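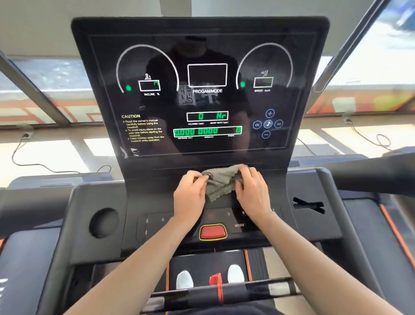 From: Roya Ranjbar
To: Dimley Residents list
Date: November 4, 2022
Subject: Re: [dimley-residents] Flat hunting in Trostel Court, any advice?

On the flats list, Huenchumán wrote:
> We're seeing a two-bed in Trostel Court tomorrow. The agent says
> it's "deceptively spacious" with "easy reach of the station" and
> that there's been a lot of interest. Should we offer the asking
> price? Also what is the service charge like?

Deceptively spacious is fair, in that I was deceived. Take a tape measure and do the second bedroom first. Ours holds a single bed or a person getting dressed.

The station is in easy reach if you go over the wall. By road it's 18 minutes, and uphill coming home.

As for the interest, our place had "a lot of interest" too, and then sat in Prillevora's window until January with the photo fading. I'd start low and look bored.

Service charge is 200 a month on our side, more if you're on the lift. Ask for the last 5 years of accounts, and ask about the roof. If the agent says "what roof", ring me.

Oh, and parking. The space marked 5 belongs to flat 9. Don't ask.

Roya

--
dimley-residents mailing list
To leave, reply with STOP in the subject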